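Girkmont Residential Center
Call for Participants: Summer Translation Residency
Posted 2012-04-29

The Girkmont Residential Center invites applications for its summer residency in literary translation. The program is open to translators working from Portuguese into English, at any stage of their careers, who have a book-length project in progress. The residency runs for six weeks beginning in June and is supported by the Sutetti Fund for Letters.

Purpose of the Program

The residency gives translators uninterrupted time to work on a single manuscript, together with regular access to experienced readers. Participants are expected to be in residence for the full period. Requests for partial attendance will not be considered, and places cannot be deferred to a later year.

The program is directed by Josué Medeiros. Weekly manuscript meetings are led by Cristóvão Barros, who will also read a portion of each participant's draft before arrival. Participants meet with Mr. Barros individually during the first and fourth weeks and as a group on the remaining weeks. Attendance at group meetings is required. Pages to be discussed must be circulated to all members of the group two days in advance, with the corresponding passages of the original.

Accommodation and Meals

Each participant is assigned a private study bedroom in Surkon House, with a desk, a bookcase and a wired internet connection. Bathrooms are shared. Lunch and dinner are served in the main dining room on working days. On weekends participants prepare their own meals in the house kitchen, which remains open at all hours.

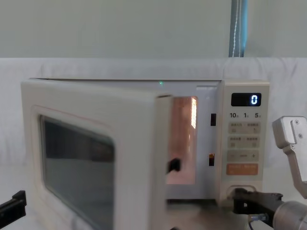 Microwave oven, Surkon House.

Bed linen and towels are provided and changed weekly. Participants who follow a special diet should state this on the application form so that the dining room can be informed. The Center is unable to house spouses, children or pets. Overnight guests are not permitted in Surkon House.

The reading room on the ground floor holds a reference collection in both languages, including historical and regional dictionaries. These volumes may not be removed from the building. A printer is available for drafts; participants should bring their own laptop computers.

Financial Terms

There is no charge for tuition, lodging or scheduled meals. Participants are responsible for their own travel, health insurance and weekend groceries. A limited number of travel grants of up to $35 per day of residence are available to applicants who can show need. To be considered for a grant, check the appropriate box on the form and attach a short letter describing your circumstances. A request for assistance has no bearing on the selection of participants.

Eligibility

Applicants must be at least 21 years of age at the start of the program. No academic degree is required. Previous publication is welcome but is not a condition of acceptance. The proposed work may be fiction, poetry, drama or literary nonfiction. Technical and commercial translation falls outside the scope of the program. Joint applications from two translators working on the same book will be accepted, provided that each submits a separate form.

Applicants whose source text is under copyright should indicate whether permission has been requested from the rights holder. Permission need not be in hand at the time of application. Former residents may apply again after two full years have passed.

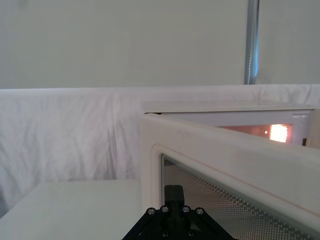
May I apply with a translation that is already under contract to a publisher?
Contracted work is eligible as long as the final manuscript is not due before the residency ends. Please name the publisher and the delivery date in your project statement.

How to Apply

A complete application consists of the signed form, a project statement, a current résumé, a sample of the translation in progress and a copy of the same passage in the original language. The sample should be typed and double-spaced, with the applicant's name on every page. One letter of reference is required and must be sent directly by the referee.

Materials should be mailed to the Residency Office, Sales Building, Girkmont Residential Center. Applications sent by fax will not be accepted. Samples cannot be returned. Incomplete applications will be held until the closing date printed on the form and then withdrawn.

Selection is made by a panel of three outside readers, whose decisions are final. All applicants will be notified in writing. The Center regrets that it cannot offer comments on individual samples.

The Girkmont Residential Center admits participants without regard to race, color, religion, sex, national origin, age or disability. Applicants who need a bedroom on the ground floor or other arrangements should contact the Residency Office before submitting their materials.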